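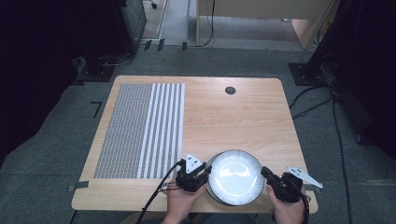
How high is Wornoritz? The sign at the top says 2,987 feet.

16 Oct 2022

I finally got up there! I've been saying I'd do it ever since I moved out this way, and then September went by in a blur of dentist appointments and the car being in the shop, and I'd pretty much given up on this year. But last night Keith called and said the rain was going to hold off till afternoon, so did I want to be picked up at 6. I said yes before I'd thought about what 6 feels like in October. It feels like the middle of the night, is what it feels like.

It's a 40 mile drive to the trailhead and Keith Hoani drives the way he talks, slowly and with a lot of stops. We pulled over in Fluldale for coffee and he had a long conversation with the woman at the gas station about propane. I ate both cinnamon rolls in the car (I did confess).

The first part of the trail is in the trees and it's just gorgeous right now. All the maples have gone that orange that doesn't look real when you try to tell somebody about it later. The ground was a mess of leaves, so I kept kicking rocks I couldn't see, and I've got a toe that's going to be purple tomorrow. There's a creek crossing about a mile in with four flat stones and one that pretends to be flat. I found that one. Left sock soaked the rest of the day.

Then it gets steep. You climb roughly 2,000 feet in all and I'd say most of it comes in one ugly stretch after the second switchback. I stopped a lot. I pretended to be looking at mushrooms — some of them really were nice, little tan shelves all up the side of a dead birch — but mostly I was breathing. Keith ate an apple and looked at the map, even though there's only one trail.

I'd been thinking on the way up about what I wanted to eat when I got home. Soup, then something baked with cheese on top, then more soup. That kept me going for a good half mile.
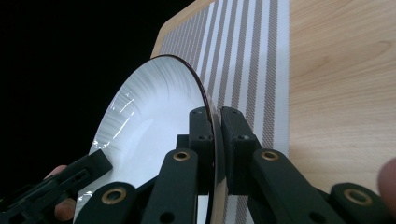

*White plate with the brown rim, striped placemat.*

We got to the top a little before noon and had it to ourselves, except for one very wet dog and, a few minutes behind him, his owner. The clouds were sitting right on the ridge so for a while there was no view at all, just gray. I was ready to be mad about it. Then it opened up on the west side and there was Saveck way down there with the water tower and the ball fields, tiny, and the river going off past it. I could see the road we came in on. It lasted long enough for half a sandwich and then it closed up again, and we put our hats on and started down.

I always forget that down is worse. My knees were complaining by the switchbacks and I went the last bit sideways like a crab. The rain started when we were in sight of the car, so the forecast was dead on, and Keith has been unbearable about it.
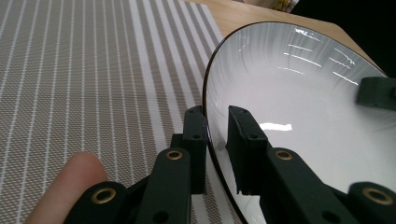

## For next time

Bring two pairs of socks. Bring the poles, which are in the hall closet behind the vacuum, where they've been since the day I bought them. More water than I think, and don't let the sandwich ride at the bottom of the pack.

I want to do the Gunnlaugsson loop before it snows. Keith says it's flatter but longer and you come out by the old quarry, and you can leave a car at each end so you don't have to double back. I told him I'd think about it. I've already looked up the parking.

Boots are on newspaper by the heater and the whole downstairs smells like wet dog, and I don't even have a dog. Going to bed at eight thirty!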